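Print | E-mail

PALMA TABLETOP SHELF
Set-up guide, section 2: Placing and loading the shelf

By now your Palma should be glued, clamped and left overnight, so this is the fun part! A small open shelf earns its keep faster than any other thing on a table, and getting it to stand well takes only a few minutes.

You will need the shelf, a soft dry cloth and a marble-pattern cover sheet. We like the Didoro gloss sheet, but any smooth one will do. Ours is 59 cm on the long side and leaves plenty of room to work in front of the shelf.

1. Wipe the table. Grit under a glossy sheet shows up as little bumps, and you will see every one of them.

2. Unroll the sheet with the pattern up. If it wants to curl, let the extra length hang over one edge of the table. Do not crease it to make it lie down. A crease in gloss is there for good.

3. Lift the shelf by both side panels and lower it onto the sheet, upright, with the open front toward you.
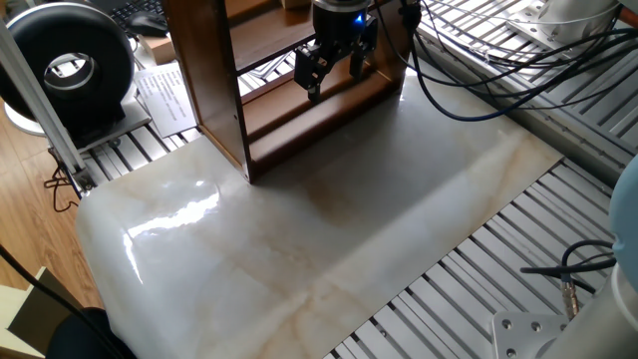
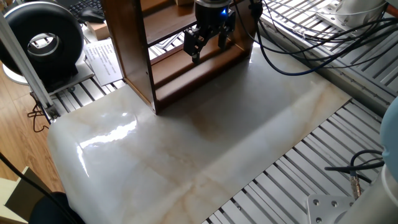

Shelf upright on the marble-pattern sheet, with the sheet curving over the table edge.

4. Press gently on one top corner, then the other. If the shelf rocks, turn it end for end and try again before you reach for the felt pads. Tables are less flat than they look!

5. Load the bottom board first. Jars, a stack of saucers, your heaviest mugs (Dorottya Kocsis, who drew up the first Palma, keeps 16 spice tins in hers and swears there's room for more).

6. Put light things on the middle board: tea bags, folded napkins, that one tiny plant.

CAUTION: Never drag a loaded shelf across the sheet. Empty it, lift it, move it, fill it again.

CAUTION: Keep hot pans off the sheet. The pattern is marble, the material isn't.

NOTE: Dark wood looks wonderful against a pale sheet, but it does show dust on the front edges. A quick pass with the cloth keeps it handsome. Skip spray polish, as it makes the boards slippery and small jars will wander.

NOTE: Want to try the shelf facing another way? Please do. Hiếu Lương in our workshop turns his sideways in July to make room for the fan, and it looks great from the end too.

For wall mounting with the Vullau bracket, go on to section 3.

Print | E-mail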